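Open Day at the Poltach Simulation Lab
Class report, 12/08/2020

Our class got to visit the Poltach open day, and I was kind of expecting a big hall full of machines. Mostly it was desks and screens! They build practice rooms on the computer and let a simulated arm try jobs in them before anyone runs the same thing on a real one.

The demo I liked best was called Flovby. The arm has to pick up a thing from a table and put it down somewhere else without bumping into whatever is nearby. The guide said each setup gets 600 tries, and the room and the objects get swapped in between (walls, floor, the lot). I asked if we could slow it down — and they let me hold the pause key, so I got to stop it in the middle of a move.

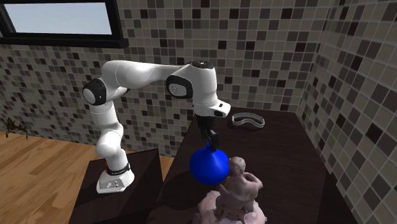 The simulated arm holding a blue object by its neck, close to the figurine.

What surprised me was how much care goes into the grip. Grabbing something round by a skinny top sounds easy, but the guide told us they spent nearly 42 hours on the settings for the fingers alone. We each got 5 minutes at the keyboard after that. I picked a bad angle on my first go and knocked stuff over, which got a laugh from my group.

I want to go back in April, when they plan to show the real arm running the same moves.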